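Counting what isn't there

A rail has been heard at Wendholm marsh, or so the sign says. Whether it lives there is another question.

By Silvan Riedl

Last updated: October

The laminated notice at the Wendholm gate has a drawing of a Virginia rail on it, long red bill and all, and under the drawing it says the marsh supports a "recovering population." I have walked past that notice in every kind of weather. I have seen the bird it describes twice, both times the back half, both times going away from me into the cattails.

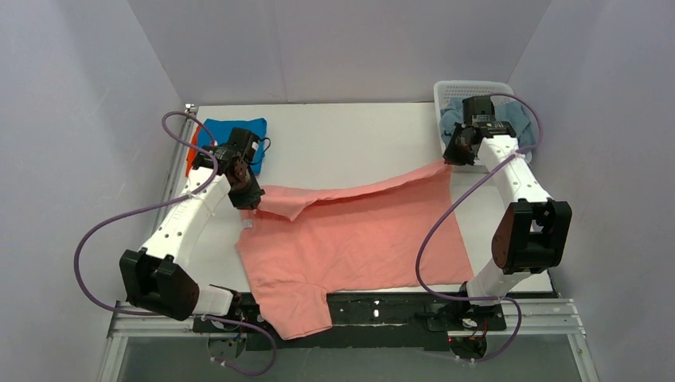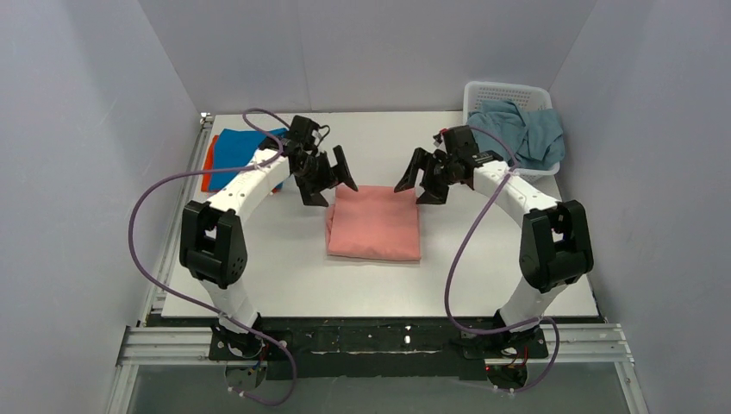
Two glimpses prove nothing either way. Rails are built for not being seen. The body is narrow from side to side so it can slip between stems, and the bird would sooner walk than fly. Anyone who tells you a marsh has no rails because they didn't spot one hasn't spent much time in a marsh. But the same goes for anyone who says the rails are coming back, and that is the claim I set out to check.

The word "recovering" comes from a callback survey. You stand at a fixed point before sunrise, play a recording of the bird, wait, and write down what answers. At Wendholm there are 26 points, strung along the dike and the old rail bed. In the first season four of them got a reply. Last spring it was six. That's the recovery.

Put it as a percentage and it's a 50 per cent increase, and that's how it was put in the newsletter. Put it as birds and it's two. It might be fewer, because a rail that's stirred up by a recording will travel to find the intruder, and some of the points along the dike are close enough together that one bad-tempered male could answer at both. The survey form has a box for "suspected repeat." On the sheets I was shown, it was blank all the way down.

Veronika Moser ran the first season and part of the second. She's no longer involved and was a bit wary of me on the phone, though she loosened up once we got to the subject of speakers.

"We had a terrible one the first year," she said. "Tinny. I could hardly hear it myself with the wind going. Then somebody bought a good one."

The good one arrived before the second season. So the marsh was asked the same question, only louder, and gave a slightly bigger answer. I asked Moser whether anyone had gone back and tested the two speakers side by side. She didn't think so. She also thought the birds were probably doing fine, for what that was worth, and said she'd heard plenty on evenings when she wasn't surveying.

I believe her. I also can't do anything with it. An evening walk with no start time and no fixed route can't be set beside another evening walk five years on.

There is a second problem, and it's the water. Wendholm is held at its level by a gate at the Huston end. Rails like it shallow, with mud they can probe and a mat of dead stems to walk on. Raise the water by a hand's width and the birds shift to the edges, where the survey points happen to be. Drop it and they spread through the middle, where nobody is standing with a speaker. In the second season the gate was kept higher because the farms below had asked for it. You could get six replies out of four birds' worth of marsh that way without a single extra chick.

Kuster, the next wetland over, makes an awkward comparison. It's smaller and scruffier, with a road on two sides and a colour to the water in August that I wouldn't want on my boots. It has no sign at the gate. It also has rails calling from the ditch in broad daylight, at two in the afternoon, with gravel trucks going by. I stood on the shoulder there in May and listened to one grunt for a good ten minutes. Kuster has never been surveyed, so on paper it supports nothing.

I don't think anyone at Wendholm has been dishonest. The form was copied from one used at Biseck, where the marsh is far bigger and the points are much farther apart, and there the method probably works well enough. What bothers me is how quickly a handful of grunts before breakfast became a trend, and how the trend then became a sign. Grant applications cite it now. One of them wants to build a boardwalk straight through the part of the marsh that was never checked.

What would settle it isn't complicated. Use the same speaker every year. Write down the water level at every visit. Space the points out, even if it means having fewer. Then keep at it long enough for a wet year and a dry year to cancel each other out – a dull programme, and hard to put in a newsletter.

I went out again this spring, without a recording. It was just getting light and the red-winged blackbirds were making their usual racket. Somewhere off the dike, between the fifth and sixth posts, something went kid-ick, kid-ick, then stopped. I wrote it down as one. It could have been there for years.

Related articles
The trouble with feeder counts
Sora or Virginia? Learning the calls
Who sets the water at Huston gate
Boardwalks and the birds beneath them
Letters: more on the Kuster ditch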